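Laundry corner at the Anley unit
September 17, 2026

parnmont39
Washer and dryer side by side, white shelving along the other wall. 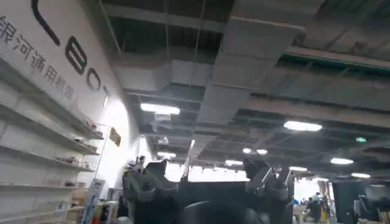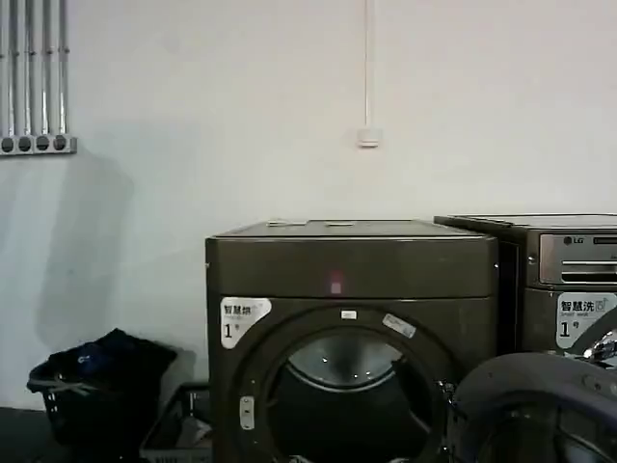
I want the laundry supplies on shelves like those, within 10 steps of the machines. The dryer top is flat and already has two pale slips lying on it, so stuff will pile up there.

jomstead
Disagree. Use the dryer top for folding, skip the shelves.

Chiamaka Ezeani
Mine shakes everything off. Shelves, 60 inches up.

jomstead
Too high for me. 40.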